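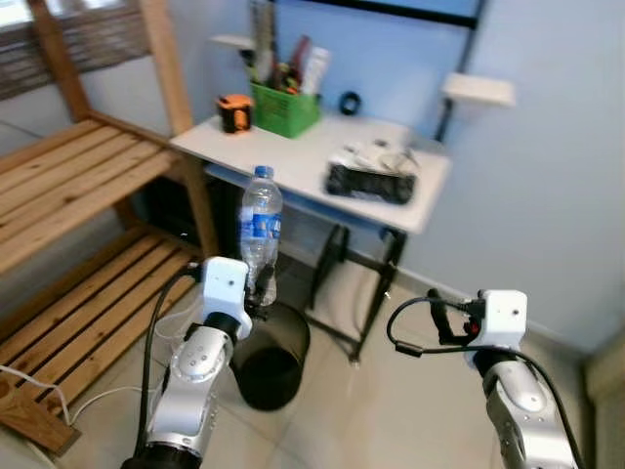 Praltex Brings Two-Arm Room Service Robots to Finora Guest Residences

January 7, 2024 – Praltex today announced an agreement with Finora, an operator of staff and guest residences, to use its Dinu two-arm system for room turnover. The agreement covers 139 rooms at 3 sites. Work at the first site, Lokero, began in September.

Dinu handles waste pickup, clearing of small items and bed preparation. Linen changes, bathrooms and final inspection stay with housekeeping staff.
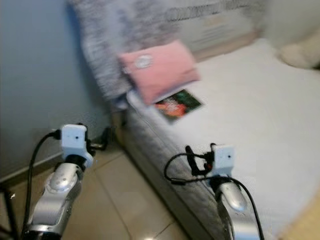
By the Praltex Press Office

Each arm carries its own gripper and can be assigned a separate task. Bed preparation is the slower part of the cycle, as soft goods such as cushions and bedding change shape when gripped. Praltex logged 2000 practice runs on bed tasks before the Lokero start date.

No positions are being cut under the agreement. Room attendants at Lokero complete 40 hours of paid training and may then qualify as cell operators, a new pay grade. Operators set the task list for each room, clear faults and sign off the result. Attendants who do not take the training keep their present duties and hours. 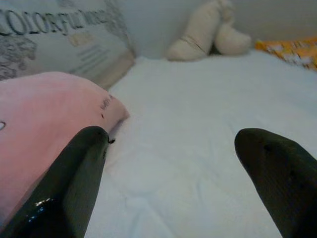 Personal belongings left on a bed are treated as a separate class of object. The system moves them only if the operator has approved it on the task list; otherwise the room is flagged and passed to an attendant.

Finora will review shift schedules and injury reports with staff before the remaining sites are equipped.

Media contact: Praltex Press Office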